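Search tickets... Go

Ticket 3375: Stall feeder controller drops evening feed
Opened: Dec 18, 2005
Reported by: Tuulikki Laitinen, Skuvovier training yard
Product: Vostex feed controller
Status: Open, waiting on customer

Evening feed does not run in stalls 11 through 19. Morning feed is normal. The schedule was entered at the desk in the yard office. 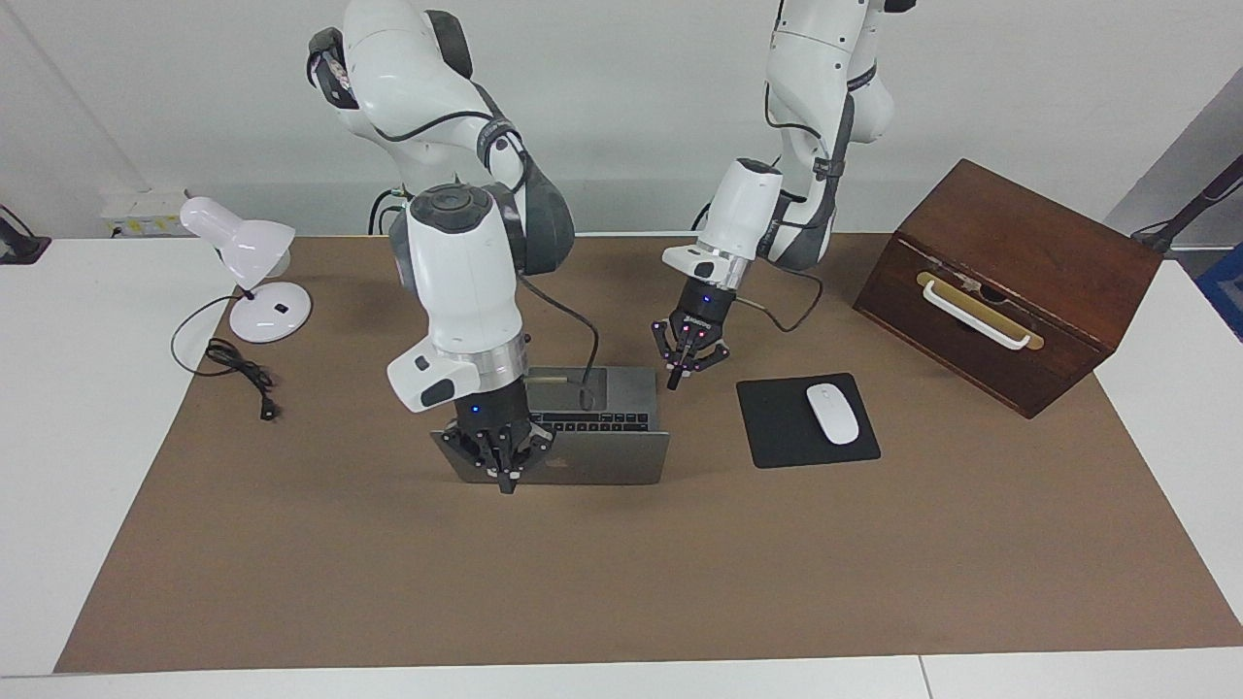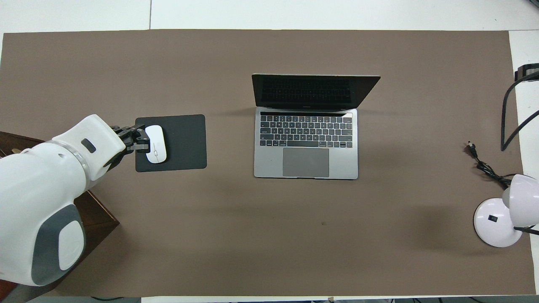 1. Checks made by customer

Controller restarted twice. No change. Hoppers full. Manual feed button works in every affected stall. Error log shows "slot skipped, weight limit" for each missed feed.

2. Support reply

Weight limit is set per barn. Factory value is 1,000 grams per slot. Any slot above the limit is skipped, with no alarm. Please send the ration file.

3. Customer update

Ration file sent. Kalevi Laitinen changed the evening oats for the horses in work to 3,375 grams at the start of December. The other stalls were left on the old ration.

4. Support reply

Confirmed. Open Barn Settings, raise the slot limit to 4,000 and save. Then reload the schedule; the controller keeps the old limit until this is done. Do not split the ration into two slots less than an hour apart, as the second will be dropped.

5. Customer update

Limit raised, schedule reloaded. Stall 14 still shows the old value. Will swap its Zondenent relay board and report back.

Related tickets
Altıntaş water meter reads zero
Hopper lid sensor stuck open
Schedule lost after power cut
Adding a stall to an existing barn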